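Consumer Studies: Shops and Shoppers
Unit 2 notes: What do we really know about store layout?
Updated 26/08/2025

Read these before the seminar. They replace the old February handout, which repeated several claims I can no longer find any support for.

1. The produce-first story

Most retail textbooks will tell you that grocery stores put fruit and vegetables near the entrance because it puts shoppers in a good mood. Some go further. Shoppers who pick up something healthy early are said to feel they have earned a treat, so they spend more on snacks later. The name for this is licensing, and you will see it stated as plain fact in trade magazines.

Ask what you would need to show it. You would need stores that differ only in where the produce sits, shoppers who didn't choose their store for other reasons, and receipts from both. The Clatside report in your reader has receipts, 1,541 of them, and it is quoted everywhere for that reason. It compares one store before and after a remodel. The remodel also brought wider aisles, new lighting and a longer opening day. Spending went up. Which of the four changes did it? The report says produce, and gives no argument for picking that one.
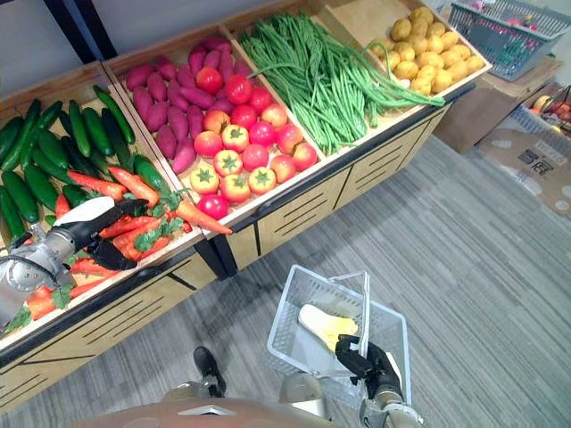 Figure 1. Produce in open wooden bins: cucumbers, carrots, sweet potatoes, tomatoes, green beans, potatoes.

Loose produce gets a second theory of its own. Slanted bins and wood trim are supposed to say "farm" to the shopper and make a higher price feel fair. Perhaps they do. The usual source is a survey in which people were shown two displays and asked which looked fresher. Saying a display looks fresher costs nothing. Paying more for beans does cost something, and the survey never asked anyone to pay.

2. Touch

The Trurkeo study is the one everybody remembers. It claims that shoppers who handle an item are more likely to buy it, and that the feel of a surface (smooth, rough, warm, cold) nudges the choice. Of 304 shoppers watched, 244 bought something they had touched.

Before you copy that into an essay, think about how you shop. You pick up the things you already mean to buy. A high number is what we would expect if touch had no effect at all. The authors admit this on their last page, in one sentence, and then recommend that stores remove packaging anyway.

There is a lab version as well, run with textured samples and no food, and it is better designed. People were handed samples in random order, so intention is less of a problem. The effect found was small, and it went away when the samples were given out a second time. Note that "rough" was never measured. Two people looking at the same pad could reasonably score it differently.

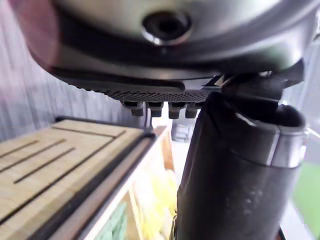
Figure 2. Surface detail: fine bumps on a black pad, glossy metal above.

Write down for the seminar how you would measure roughness if you had to defend the number to someone who didn't like your result.

3. Baskets and carts

Here the claim is that bigger containers lead to bigger purchases. Doubling the cart is meant to raise the bill by a large share, and the share changes depending on who is telling the story. I have traced three versions back to the same conference talk. No paper came out of it that I can find.

The Dai field trial is more careful. Baskets and carts were handed out by coin toss at the door. Good idea. But shoppers were allowed to swap, and many did, and the swappers were left out of the results. People who swap a basket for a cart are planning a big shop. Drop them and you have thrown away the cases that matter most. 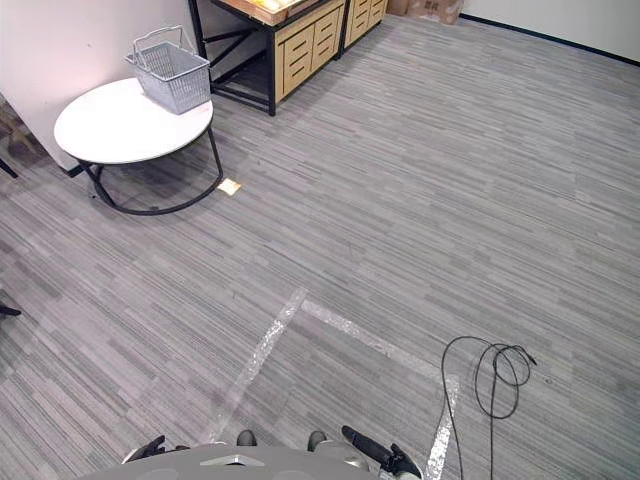 Figure 3. Empty shopping basket, perforated sides, wire handle.

The Prerkavov group repeated the trial and kept the swappers in. Their difference was too small to tell from chance. It is cited far less often than Dai. Make of that what you like, but check the citation lists yourself before taking my word for it.

4. For the seminar

Bring one claim about shops that you believe. Find where it first appeared in print, and bring that source too, even if it is a blog post. Be ready to say what was compared with what, and who was dropped from the count.

Reading: Clatside report, sections 1 and 4. Trurkeo, all of it, including the last page. Dai and Prerkavov, method sections only. Copies are in the course folder.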